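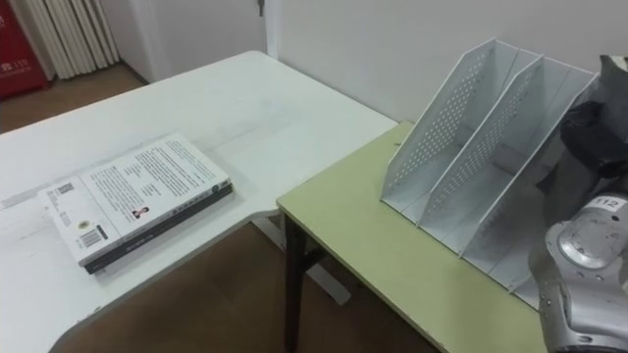

Slide 1. Second-hand stock intake, desk stage. The talk covers what happens to a donated book between the crate and the shelf at the Prendport reading room, and why the desk stage takes longer than people budget for. A book is checked back cover up first. On this one the barcode is near the lower edge, with a small round yellow sticker just above it and the blurb filling much of the rest. The spine is dark with light lettering, and at this distance the lettering is too small to read. Pause here and let the back rows try the spine.

Slide 2. Scope. Figures are for one intake season, ending in May. Total received: 1,882 books. Catalogued from the barcode alone: 689. The remainder needed at least one manual field. Say the numbers slowly, they are on the handout as well.

Slide 3. Barcodes. Three failure types. First, an old price label overlapping the bars. Second, a book club edition with no barcode, or one that returns the trade edition. Third, glare off a laminated cover under ceiling light. Tilt the book before reaching for the keyboard. If two passes fail, type the number printed under the bars and move on.

Slide 4. Stickers. Our rule is to leave a sticker in place if it clears the barcode by 5 mm. Removal on uncoated covers lifts the ink. On coated covers, warm the sticker, peel from one corner at a low angle, and wipe the residue with a dry cloth. Solvent is for coated covers only. Coloured dots from previous owners carry no meaning in our system and are not recorded.

Slide 5. Spines. Thick paperbacks are graded on the spine, then the hinge, then the text block. Open at the middle and listen for the glue. One crease is grade B. Two or more, grade C. A dark spine shows white stress lines early, so it can look worse than it is. Grade by touch if in doubt.

Slide 6. Desk surface. We tested a felt mat (the Flillden) against a bare white top. The mat held books steady but collected dust and had to be brushed out at each break. The bare top scuffs and shows grey marks, and those wipe off or they don't. We kept the bare top. Lay books flat, well back from the front edge, one at a time. Stacks go on the trolley.

Slide 7. Labels. Stinder spine labels, matte, applied 120 mm from the foot of the spine where the lettering allows. Where it would cover the author or title, shift up and note the shift in the record. Light labels on dark spines need no border. Light labels on light spines do.

Slide 8. Storage before shelving. Keep crates away from the radiator. Hot-melt bindings soften and then set out of square.

Skip slide 9 if running late. It is the old colour chart and has been replaced.

Questions. Expect one on ISBN prefixes. The answer is in the handout, second page, under the Maillard table.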